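About Hustberg Speedway

Hustberg Speedway is a dirt oval on the county road between Hustberg and Jirnley. We run weekly stock car and modified racing from spring into fall, along with a short list of special events. The track is a third of a mile, semi-banked, with a clay surface that is reworked every March before the first practice.

The speedway is owned and operated by Greltero Motorsports, a small company that also runs the parts counter and the tire shed on the property. Greltero bought the track from the original owners when they retired. The purchase covered the land, the grandstand, the lights and one very old water truck, which is still in service.

How the track got here

The first races at Hustberg were held on a flat half-mile laid out in a hay field. It was too wide for the cars of the day and too dusty for the people watching, and after a few seasons the owners cut it down to the present size. The outside wall came later, first on the front stretch and then all the way around. The current grandstand replaced wooden bleachers that ran along turn four.

The lights were added so the program could start after supper. Before that, everything ran on weekend afternoons and a long rain delay usually meant the end of the day. The original poles are still standing on the back stretch, though the fixtures on them are new.

There was one stretch when the track did not open at all. The pumps that drain the infield had failed and the clay in turns one and two had washed out down to the base. Greltero took over after that and spent most of the first year on drainage. We did not run a full schedule until the year following.

What we run

We have 4 weekly divisions: Modifieds, Late Models, Street Stocks and Four-Cylinders. Street Stock and Four-Cylinder features are 19 laps. Late Models go longer, and the Modified feature is normally 40 laps. Heat races are lined up by draw for the first few weeks and by handicap after that.

The season closes with the Chareonsuk 100, a 100-lap open-competition Modified race named for the family that sold Hustberg its first load of clay. It pays points to nobody and draws cars from well outside the area. Qualifying for it is by time trial, with two last-chance races for the cars that miss. The inversion is drawn at the drivers' meeting and posted on the board by the pit gate.

Rule books for each division are kept at the office and on the Rules page. We try to leave them alone from one season to the next. When we do change something, it is usually tires or weights, and we post it before the end of the year so teams have the winter to work with it.

The shop and office

The office is in the block building behind turn three. Half of it is the parts counter and the other half is where registration, scoring and payouts are handled. Teams can sign up there ahead of the season, pick up a car number, and drop off transponders for testing.

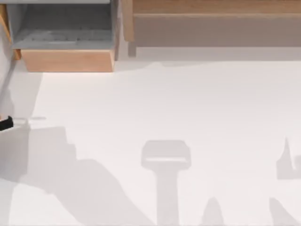
White tabletop and open drawer unit

Parts hours are longer in the weeks before opening night. We stock the things people break most – lug nuts, brake lines, fan belts, radiator hose, window net latches – and order the rest. Race fuel is sold from the pump next to the tire shed and has to be paid for at the counter first. We do not sell fuel in open containers.

Tech inspection

All cars go through safety inspection once before their first race and are subject to inspection at any time after that. The top finishers in every feature go directly to the scales and then to the tech pad. A car that leaves the pad before being released is scored last. Our inspectors check belts and seat dates closely, and expired belts are the most common reason a car is sent home.

Safety crew and track prep

An ambulance and a fire truck are on the grounds whenever cars are on the track, including practice. If either one has to leave, racing stops until it is back or has been replaced. The crew trains together before the season and walks the wall and the catch fence each race day.

Track prep starts in the morning with the grader and the water truck. In hot weather the surface may be watered again after the heats. We know that long breaks are hard on families with young kids, and we keep the prep between heats and features as short as the clay allows.

Coming to the races

Roughly half of our crowd lives within a short drive, and many of them sit in the same seats every week. Seating is general admission except for the reserved rows at the start-finish line. Coolers are allowed in the grandstand but glass is not. Pit passes are sold at the back gate, and anyone entering the pits has to sign the release.

If the weather looks doubtful, check the home page or call the track line. We make the decision as early as we can – teams coming over from the Jirnley side have a long tow – but sometimes we do have to wait on the sky. Rain checks are good for any regular program in the same season. They are not good for the Chareonsuk 100.

Page last updated November 1, 2024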